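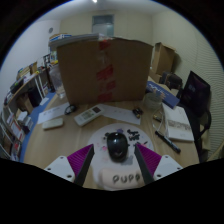 November 2019, Friday. Entry on the wrist strain trial in the records transcription section. The adjustment period ended this week and the second round of questionnaires has been entered. Of the 20 participants enrolled in March, two withdrew when they moved to the Okton office. Desk heights were left at the settings agreed with Baltelitz. Participants kept their own choice of pointing device, generally a plain black mouse on a round printed pad, and this was recorded as a background condition only. The trial concerns rest breaks and the length of typing periods.

Radek Hudec has merged the diary sheets into a single table. It holds 1,748 entries. Seven have no start time and have been set aside until the section supervisor can check them against the shift list. Discomfort scores were copied as written, including half points, which the form did not provide for.

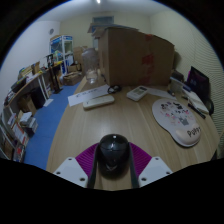 Glossy black mouse, wood-grain tabletop.

The short-break group reports less stiffness at the end of the day. The difference is small, and the afternoon diaries are thinner than the morning ones — the reminder slip was left out of the second mailing. Zhuoran Fan proposes treating mornings and afternoons separately. Agreed, provided the pooled result is also shown. 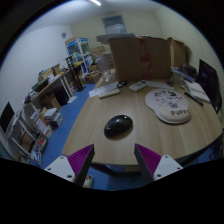 Reading time: 2 minutes

Outstanding matters. The wording of item 7 ("pain or tiredness") must be divided before the form is used again, as several respondents underlined one word and crossed out the other. Udeck has asked for the blank questionnaire; send the revised form only. Consent sheets are to be filed separately from the diaries. R.H. to rerun the table after the start times are settled.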